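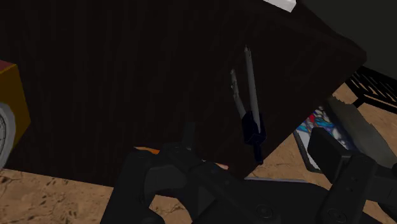

**Part-time map room assistant, Stillambridge Local History Library**

The map room at Stillambridge holds 292 survey sheets, a plan chest with eight drawers (seven of which open), and the complete correspondence of a man named Ebihara, who laid out most of the Prisbridge side of town and complained about it in writing for decades. We need a second person in there. The first person is Kiyoshi Fujimoto, and he would like a lunch break.

The job is 108 hours a quarter, mostly afternoons. You would be:

- fetching sheets for readers and getting them back in the same condition
- working through the Prisbridge plans, which were cataloged by someone with a private numbering system and no plans to share it
- redrawing damaged lot lines by hand for the reference set (we'll teach you)
- explaining to homeowners that a 1920s plan will not settle the thing with the fence

You don't need a library degree. You do need legible handwriting, clean hands and a high tolerance for the word "approximate." Some experience with drafting or surveying would be nice, and so would being able to lift a full drawer. If you fold maps for fun, please keep that to yourself at the interview.

Pay is on the town's grade two scale. It won't make you rich, but it does arrive on time, and you get the staff parking spot every other week. The room is kept cool for the paper. Bring a sweater, even in June.

The post is funded through the end of February by the Stolletti bequest, with a fair chance of renewal if the catalog is moving along by then. Last time we advertised, the winning applicant left after a month to become a baker. We wish her well and still buy her rolls.

To apply, send one page about yourself to Tanveer Ghumman at the front desk, on paper or by email. Please don't attach a portfolio. Mention one map you like and what's wrong with it.

Posted 5 Jun 2021. Open until filled.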